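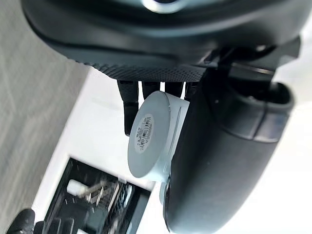

# Notes on the Brusa documentary and its coming broadcast

Jun 7, 2026

The regional broadcaster Gunano has confirmed that it will air the long-delayed documentary on the Brusa Song Evenings this November. The program runs 60 minutes and will be shown without interruption. A shorter cut, prepared for schools, will be released at a later time. Readers of this blog have asked for an account of how the film came to be made and why it took so long to reach the air. I served as a consultant on music and text during part of the production, and I set down what I am able to share.

The Song Evenings began as a modest series of concerts in the assembly hall at Brusa. They were recorded from the first season onward, at first for radio and later for television. Much of the television material was stored under poor conditions. When Gunano moved its archive to the present building, the tapes were sorted by format, and the programs that had been split across several formats were separated from one another. A single concert might have its first half on one shelf and its second half in another room, with the sound held elsewhere again.

The director, Heino Toom, first proposed a film on the subject as a short feature of the kind shown between longer programs. His original outline covered only the final season. In the course of his research he found the working logs kept by the sound department, and these persuaded him that a longer treatment was justified. The logs list 1091 separate recordings, including rehearsals, spoken introductions and a number of items marked only with a performer's initials. Many of these recordings survive. Others are known only from the log.

## The matter of rights

The principal cause of delay was the question of rights. The performers had signed agreements for radio use, and the terms for television were in many cases settled by letter or by word of mouth. Gunano's legal office took the position that no performance could be shown until the performer or the performer's family had given written consent. I considered this position correct at the time and I continue to do so, although it added considerably to the work.

Tarmo Jankauskaitė was engaged to trace the families. The correspondence was conducted in several languages and occupied two full years. A small number of families declined. Their wishes have been respected, and the performances in question do not appear in the film. In one instance a family declined the use of a televised song but offered a home recording of the same piece, made on a portable machine at a rehearsal. Mr. Toom has placed it under the closing credits.

The publishing house Petrauskas, which holds the printed music for much of the repertoire, granted its permission on reasonable terms. It also supplied scans of the original parts, on which the players had written their own cuts and tempo changes. These markings proved useful to me. In several songs the televised version omits a verse, and the parts show that the omission was made by the musicians in advance and was not the result of later editing.

## Work at the house

The text sessions, at which the narration was written and revised, took place away from the studio. The editing rooms at Gunano were in use by the news department for most of the season, and the production accepted the offer of a private house for the purpose. We worked in the open kitchen, where there was space to lay out the scripts and good light through the day. Those who have taken part in such sessions will know that they are long, and that a great deal of coffee is consumed in the course of them. 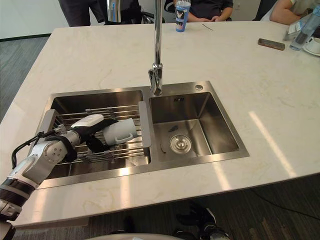
*The kitchen island at the house, with the double sink and the wire rack.*

The narration passed through five complete drafts. The first was written by Mr. Toom and was, in my opinion, the most personal. It described his own memory of watching the Song Evenings as a child and the seating arrangements in his grandparents' living room. The second removed nearly all of this material at the request of the broadcaster. The later drafts restored portions of it by degrees. The version that will be heard in November retains one paragraph on the living room, which I was glad to see.

There was some disagreement on the treatment of the presenter. The Song Evenings had a single presenter for most of their run, and his manner was stiff even by the standards of the period. An early draft treated him lightly. Gebremedhin Gebremichael, who edited the picture, objected on the ground that the man's introductions were the only record of several composers' remarks about their own work. He assembled a reel of these introductions and played it for the group in full. The light treatment was withdrawn the same evening, and the presenter now has a section of his own near the middle of the film.

## Sound

I wish to record my respect for the restoration carried out by Remzi Ateş at the Ekex studio. The television sound was narrow and carried a persistent hum. The radio sound of the same concerts was much better, but the two machines had run at slightly different speeds, and they drifted apart over the length of a song. Mr. Ateş brought them together phrase by phrase. Where a singer's mouth is clearly visible he gave priority to the match with the picture, and elsewhere he gave priority to the music.

He declined to remove the noise of the audience. I had recommended that coughing and the movement of chairs be reduced in the quieter songs. He tried this on one number and invited me to hear the result. The hall seemed to vanish whenever the singer paused. I withdrew the recommendation.

Applause presented a separate question. The radio engineers had been in the habit of fading it quickly in order to save time, whereas the television tapes carry it at full length. The film follows the television tapes. Viewers may find some of the applause long, particularly after the duet in the third section. It has not been extended.

## What the program contains

The film proceeds by season, with the exception of the opening, which begins at the last concert and then returns to the first. Eleven songs had been planned as complete performances. The final cut includes fewer, and the remainder appear as excerpts. I regret the loss of the harvest cycle, of which only the second song remains. It was removed for reasons of length after the broadcaster set the running time, and I understand that it is being considered for the schools version.

New interviews were conducted with former members of the house orchestra and with the hall's lighting technician. The interviews are subtitled where necessary. Gunano has stated that subtitles will be available for the sung texts also, and I prepared these with Ms. Jankauskaitė. We chose to give the plain sense of the words and made no attempt at rhyme. In two songs the dialect is difficult, and we consulted older printed versions before settling on a reading. I remain uncertain about one line in the ferryman's song. A reader who knows the text well is invited to write to me after the broadcast.

## Broadcast and screening

The exact date will be announced by Gunano when the autumn schedule is published. A public screening is to be held in the Brusa assembly hall on the evening before the broadcast. Seating is limited, and places will be offered first to the families of the performers. Any places that remain will be released to the general public through the hall's own office. I have no tickets at my disposal and cannot forward requests.

The program will remain available on the broadcaster's online service for a limited period after it is first shown. The agreements with the families do not at present allow for sale on disc. Several correspondents have asked about a release of the music alone. Mr. Ateş has completed masters for every song in the film, including those heard only in part, and discussions with Petrauskas are in progress. I will post the outcome on this page when it has been settled and when I have permission to do so.

Corrections to the spelling of performers' names should be sent to me before the end of the summer, as the credits can still be amended until then.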